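Heiskanen Opens Its Shelves for a Spring Clean at the Tranda Stockroom

TRANDA – Every March, Heiskanen sets aside its packing work long enough to give the stockroom shelving a proper wipe-down, and we are so pleased to say it is under way again. Dust builds up on those pale boards over a long winter, and each one gets a good going-over by hand with a cloth.
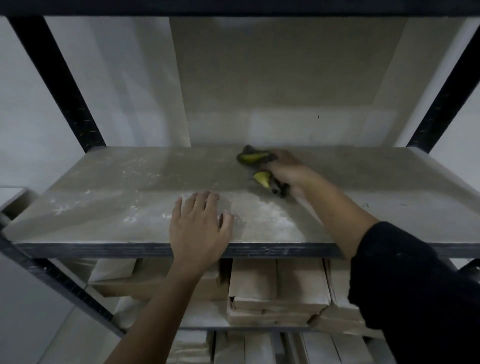
Room for 268 New Boxes

The black metal units stay where they are, and flat cardboard waits on the lower levels while the boards higher up get their turn. It is slow work – a steady hand on the upright helps with the reach –
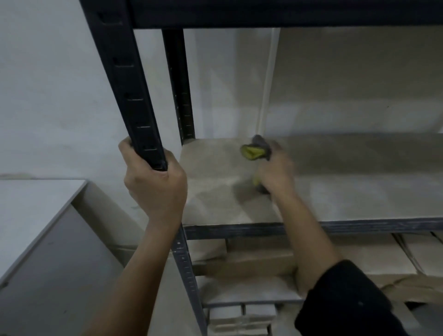 and we would much sooner take our time than put clean stock on a dusty shelf. Zistora home goods go up first, and orders resume at 2 p.m. once the last unit is done.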